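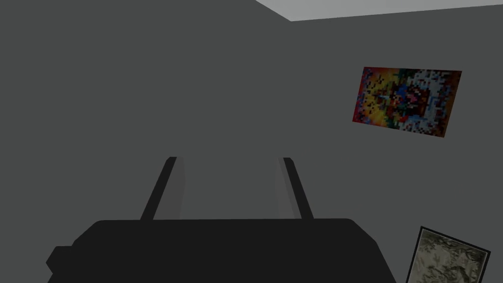 Chapter 3. Comparing Parallel Grippers in Simulation

A gripper comparison starts with the wrist camera, as its view decides what the controller can use. In the Fleltville model both fingers remain visible with the jaws apart, and the gap between them shows bare grey wall, a suitable background for edge detection. The black body hides the lower part of the view.

Section 3.1 defines the mounting offset. Section 3.2 sets out the 141 trials run on the Grorkura controller.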